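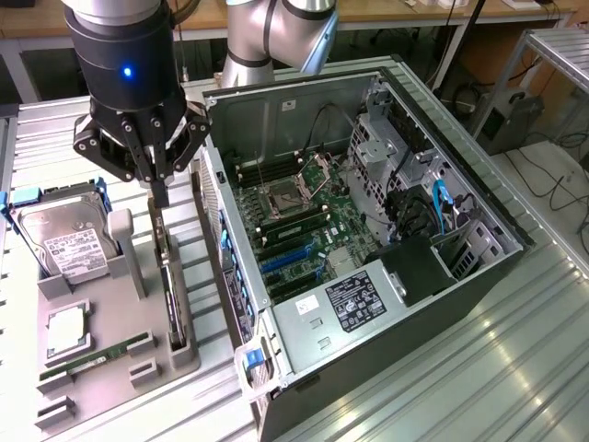 Why start with the RAM and leave the processor until later? The RAM forgives us. A stick that goes in slightly crooked can come out and be tried again, while a bent pin in the CPU socket means hunting for another board.

Jan 5, 2022 – Girnurlow workshop, PC build cell

Good session! Best one since we bolted the thing down in June. Got the new grip routine running on the RAM and it is so much calmer than the old one. It used to come down at full speed and then stamp on the brakes. Now it slows for the last 35 mm and you can hear the motors settle before it touches anything. Lovely.

Tally for the RAM: 38 tries, all but 3 seated with both latches shut. The misses were all the same fault, the stick tilting a hair in the fingers on the way over. I think the tray slot is a touch wide. Going to print a tighter one in the grey and see.

Changed today:
– closing force down a notch, old value kept in the Naqvi config file
– tray origin re-taught from the back corner, the front one drifts
– wait after release now 0.4 s (was nothing, silly)

The log is up to 1,276 lines and I read the lot with a cup of tea. Worth it, because the wrist is reporting small sideways pushes just before each miss. So we could catch the tilt before it goes in, stop, back off and try again. Very keen to have a go at that.

Hard drive next. The blue rails are a gift, they give it something to slide on, but the bay wants it nearly dead straight and the wrist runs short of room near the cage. Might need to turn the case a bit on the bench. If anyone from the Olham lot is in before me, please don't move the tray, I've marked its corners in pencil.

CPU after that, and slowly. Lever up, drop it in by its own weight, no pushing at all. I want a dead board to practise on first. Tandale usually has a box of them by the door, will ask.

Still to do: back up the taught points, find the short hex key, sweep up the printer bits.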